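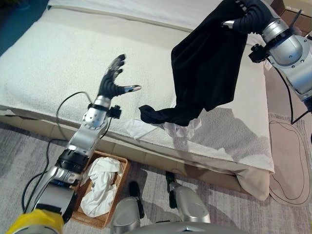 Bedroom bay, Herath hall: a black garment held up over the bed by the right hand, basket on the floor in front.

Open day safety checklist – bedroom bay, with comments

January, by the site safety desk, Gotside
Last updated: January, 16:40

Walked before doors at 9:30 and again after the midday demonstration. Item numbers follow the Gotside form, so there are gaps where an item only applies to the kitchen bay.

1. Visitor line taped on the floor, 300 cm from the bed. OK. One corner lifting by the entrance, pressed down, replace tape tonight.

2. Stop button within reach of the operator. OK. Tested with arms raised and with arms at rest. The second button, on the visitor side, needs a sign at eye level.

3. Arm cables. COMMENT. There is a loop of thin black cable out from the left wrist and over the edge of the bed. It must not catch on the frame when the arm comes back. Dusia team to shorten the loop or clip it before the afternoon session. The cable on the right arm trails down towards the floor, so keep feet and chair legs away from it.

4. Hands and wrist fittings. OK. Strap and small bracket on the left wrist checked for tightness with power off.

5. Floor coverings. COMMENT. Oval rug on top of patterned carpet. Edges flat this morning, but check again after each session. If it creeps, take it out.

7. Items on the floor. COMMENT. The wicker basket of tissues and cloths stays in front of the bed as part of the task. Staff going in to reset should walk round it, not step over.

8. Bedding. OK. Towelling cover hangs over the front edge and is clear of the floor. Tuck it in if it drops lower.

9. Garments. OK. Soft items only, no belts, no hard buckles. A long piece can twist and knot when lifted by one edge. Let the arm put it down – nobody reaches in to untangle it while power is on.

11. Visitor numbers. 27 per session, 9 sessions. Stewards at Surkotari door to hold the queue.

12. Leaflets. 1,000 delivered, stacked in the main walkway. FAIL. Moved to the side table at 10:15, now OK.

14. Lighting and noise. OK.

Result: bay may open. Items 3 and 5 to be signed again before 14:00.

Comments (3)

Steward, east door: Tape corner was up again by 13:00. Have put a fresh strip down.

Dusia bench: Cable clipped at 13:20, full reach checked afterwards. Item 3 can be closed.

Visitor: Good to see this posted. Could there be a few seats behind the line next time? It is a long stand for older people.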